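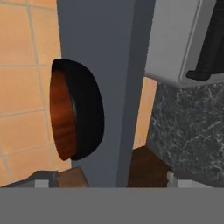
Figure 1. Simulated view with a round bowl against the gripper finger.

Rehearsal Practice in a Collective Jazz Trio
Student Project Report, Department of Music, Rullton
August 2020

1. Purpose
The project examined how a trio without a named leader divides musical decisions in rehearsal. The group studied was Faruvar, a piano, bass and drums ensemble whose members also work as sidemen in other bands. The study followed the preparation of the group's second album, Prendix.

2. Method
Recordings of 16 rehearsals were made with the consent of the players. Each was transcribed in outline, noting who stopped the music, who proposed a change and whether the change was kept. The resulting log holds more than 600 entries. Two listeners coded a shared portion of the log separately and then settled their differences.

3. Findings
The drummer stopped the music most often, usually over tempo or the length of an introduction. Changes in harmony came mainly from the pianist, although the bassist rewrote the bridge of "Lūse" over 3 rehearsals and the final version follows that draft closely. Proposals made by playing were kept more often than proposals made in words. In several cases a new ending was adopted with no spoken discussion at all.

Solo order was seldom planned. On ballads the bass solo came first by habit, and the players described this as a carryover from the debut album.

4. Limitations
The bass was recorded at a low level in the April sessions, and some quiet exchanges could not be transcribed. The players knew they were being recorded. No concert performances were included, so the report cannot state how far the rehearsed forms held on stage.

5. Further Work
A second stage would compare the rehearsal log with the released takes of Prendix, starting with "Lūse," for which the set of drafts is complete.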